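Another month, another announcement that trenchless pipe work is about to get cheap. The latest is from Mastska, who are promising curved bores under live roads with no pits bigger than a parking space. I'll believe it when I see the restoration bill.

I spent July reading through the bid papers for the Fledmont sewer crossing – 170 meters of pipe under a rail spur, in ground that changes from clay to cobbles somewhere past the halfway point. Where exactly? The papers have five boreholes, and none of them is under the tracks. The bidder's schedule still shows the same daily advance from one end to the other.

I've seen this before. On the Arkwood job the machine sat still for 60 hours while people argued about who owned the risk of a boulder. The owner said the contractor should have expected it. The contractor pointed to a boring log that said "occasional gravel." Both had a point, and the lawyers did well.

A Görtz brochure on my desk claims its cutter head handles rock up to 500 mm. Fine. In what matrix, at what wear rate, and who pays to change the cutters under somebody's railroad? I wrote and asked. I got the brochure again.

My advice to small towns is to spend the money on more borings and write a baseline report that takes a position. Then ask for prices.
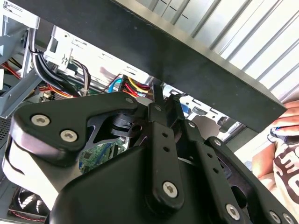
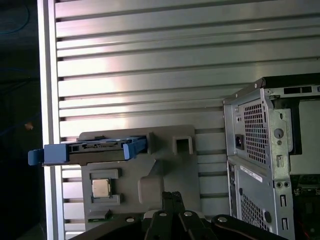
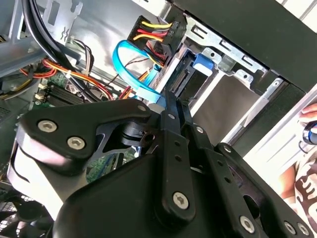 **Posted by the blog's author**
*Underground utilities engineer, semi-retired*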